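I did the Orness home organizing course. All 30 days of it. A few people asked whether it's worth the money, so, a thread. Short version: I'm not convinced, and I'm even less convinced by the people who are.

Price first, because the sales page makes you scroll for it. $400. That gets you the videos, a 155-page workbook as a PDF, and a login for the members' forum. Printing the workbook is on you.

The pitch is that mess is a "location problem." Everything you own gets a zone, every zone gets an edge, and once you can see the edges you'll stop dumping stuff wherever. Desk, counter, closet floor, same rule.

Fine. My grandmother had that rule. It was "put it back where you found it" and she didn't charge for it.

Days 1 to 6 are all zones. You're told to divide every flat surface in the house and live with the lines for a week before you move a single object. Blue painter's tape, squares, the whole look. If you've seen the hashtag you've seen the tape.

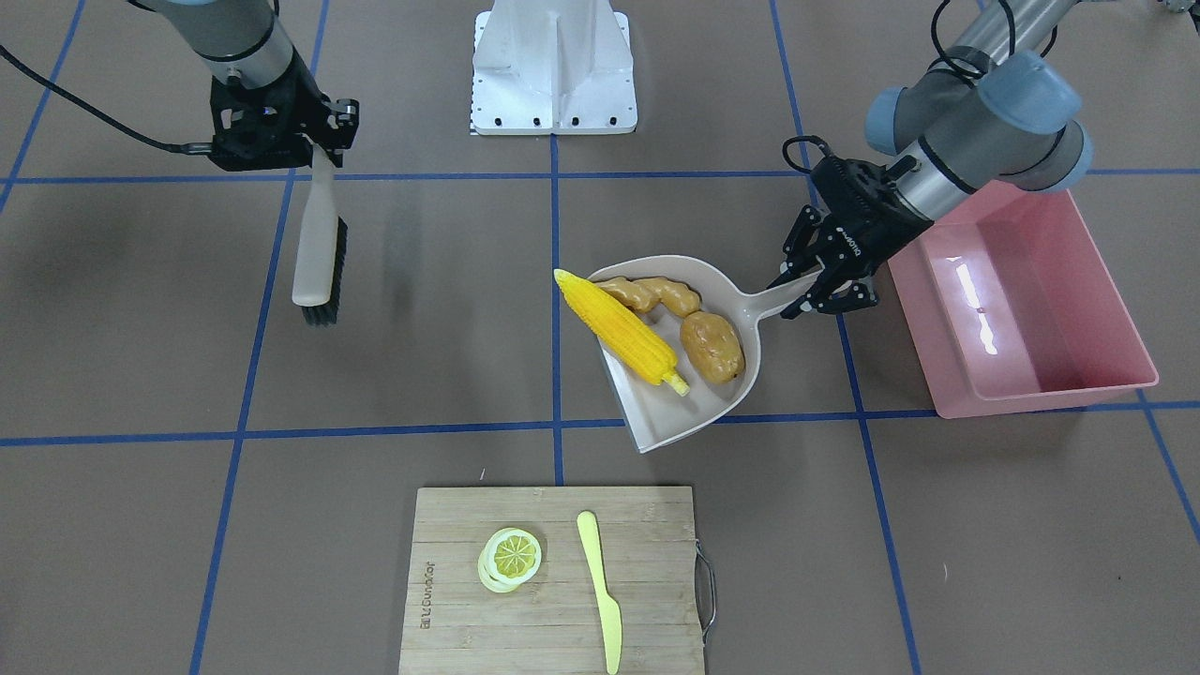

My question for week one, which I posted in the forum and never got an answer to: how would I know if this was working? There's no before measurement. You don't time yourself looking for your keys. You fill in a mood chart with little suns on it.

My mood chart went up, by the way. It was also the week my kid's fever broke and the upstairs neighbors finished their remodel. I don't think the suns can tell those apart.

Then there's the number. The site says 2826 households have "completed the transformation." I asked support what completed means. It means you clicked the last video. I clicked the last video while eating cereal, so I suppose that's me transformed.

Week two is where I started getting annoyed. Day 9 is called "one of each." You pull everything out of the kitchen drawers and keep a single version of any tool. The reasoning is that duplicates are "fear in physical form."

I have four wooden spoons. I use four wooden spoons. Sometimes in one dinner. Please explain the fear.

Also, guess what's linked under the day 9 video. A shopping list! From Livavau! You've thrown out your old scratched stuff and what do you know, there's a matching white set that "reads as calm in the drawer."

I'll say this for the white-everything look, it photographs well. I'm less sure what it does for you at 7 pm when you've got tomato sauce going and three people asking where the grater is.
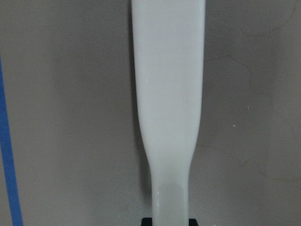 White, smooth, wide at one end. Calm, supposedly.

Does Orness get a cut from Livavau? I looked. There's a line in the terms about "selected partners" and that's all I could find. Maybe there's no money in it. I'd just like to be told, given that the whole of day 9 is about getting me to own less.

Somebody in my replies said Drotuvari does the same course for less. I sat through the free hour. It's bins where Orness has tape. Same idea about edges, same before and after photos where the after was shot in better light and the mail has left the building.

Look at those after photos for a minute, any brand. Where's the charger? Where's the half bag of cat litter? Where's the thing you need to return to the store? It all went somewhere. I want to see the closet.

To be fair, a few bits I kept:
The tray by the front door. Good tray.
Doing the junk drawer in July, when I'm too hot to want to keep anything.
Labels on the fuse box. Should've done that years ago.

None of those needed a course. The fuse box one came from a comment under a video, and it got fewer likes than the lady who cried about her linen closet.

Someone will say I didn't commit. That's always the answer with these things. If it works, it's the method, and if it doesn't, it's you. I did every day. I wrote in the boxes. I have the PDF with my sad handwriting in it if anyone wants proof.

The refund window is 14 days, and the part where you start to wonder comes in around day 15. Make of that what you will.

Next up, a friend wants me to try the Bassi planner. It has stickers. I've told her I'll look at it if she shows me her October pages and not only her January ones. Still waiting on the photo.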